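Why Do Bananas Turn Brown?

I eat a banana nearly every morning, and I used to get cross when mine went spotty. Then I looked into it, and now I kind of like watching it happen!

Green, then yellow, then brown

A banana is still busy after it gets picked. It makes a gas called ethylene (say it like ETH-uh-leen). You can't see it, but it tells the banana to ripen. The green color in the peel breaks down and the yellow shows up. Inside, starch turns into sugar, so a spotty banana tastes much sweeter than a green one.

The brown part comes later. Tiny bits of the peel called cells start to break open, and stuff that was kept apart gets mixed together with oxygen from the air. That makes brown coloring. Cut apples do the same thing - so do avocados.

The peel takes the bumps and keeps air away from the soft part, so once you pull it open, the white fruit starts to change too.

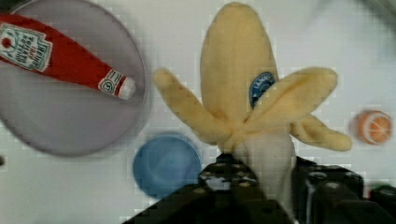 Try it at home

You need 3 yellow bananas and a paper bag. Ask a grown-up first.

1. Leave one banana on the counter.
2. Put one in the paper bag with an apple and fold the top over. Apples make ethylene too!
3. Put the last one in the fridge.

Check them every day and draw what you see. My fridge banana got a very dark peel, which looked awful, but it was still firm and pale inside. (I ate it.) The cold hurts the peel but slows down the ripening.

Want something faster? Cut a few slices and squeeze lemon juice on half of them. Look again after 30 minutes. Lemon juice is sour, and the sour part - the acid - slows the browning down.

Last updated: April 2024

Comments

bananafan3: my bag one won!! it got spots first

Gillies Class: We used a pear and it worked too.

mudpie: can you do one about why onions make you cry

More to read
Why Is Bread Full of Holes?
What Makes Popcorn Pop?
How Do Seeds Know Which Way Is Up?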